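About us

Daltach is a small company in Trindenine. We teach robots household and light workshop jobs by showing them, either with a gripper held in the hand or with an arm driven by remote control. Our customers are mostly firms that build or run robot arms and have no wish to set up a recording room of their own.

We started with 3 people and one rented unit. At that time all our teaching was done by remote control, with the operator sitting beside the arm and watching it work. We still do this for jobs where the arm's own reach matters, such as working inside a cupboard. It is slow, though, and people get tired, so sessions are kept short.

Most of our work has since moved to hand-held grippers. The person does the task with the tool, at the table, at something close to normal speed, and the camera on the tool records it. Kitchen jobs make up the largest share: putting things in pans, moving a pan on or off a cooktop, clearing a worktop.
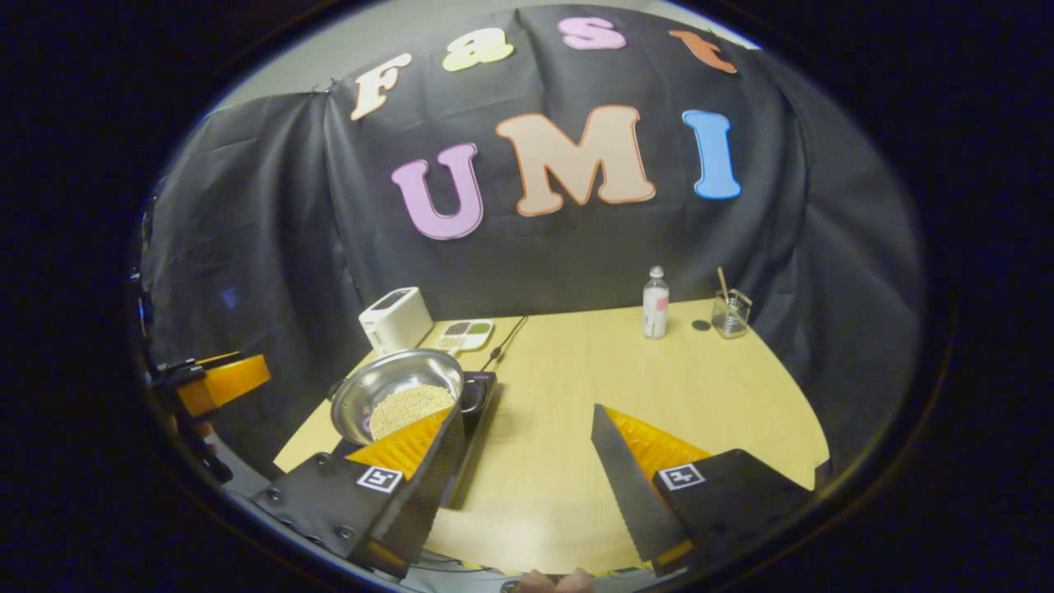 Each task is written up before anyone picks up a gripper. The sheet gives the start position, the end position and what counts as a failed attempt. Operators try it several times without recording, and the wording usually changes after that. For the set we call Droseck we kept 826 demonstrations out of a much larger number. A second set, Kárason, has 558 and was made entirely by remote control.

Failed attempts are marked and kept in a separate folder. Some customers ask for them, and we hand them over at no extra cost.

New operators train for about 3 weeks. They do not need a technical background – steady hands and some patience are more useful. They begin with picking up and putting down, then go on to pouring and to tasks with several steps. Every operator also spends time checking other people's recordings.

We take on new projects all year except in September, when we service the arms and replace worn finger pads. If you would like to visit, please write to the office first. Mornings are best, as the recording tables are in use from midday.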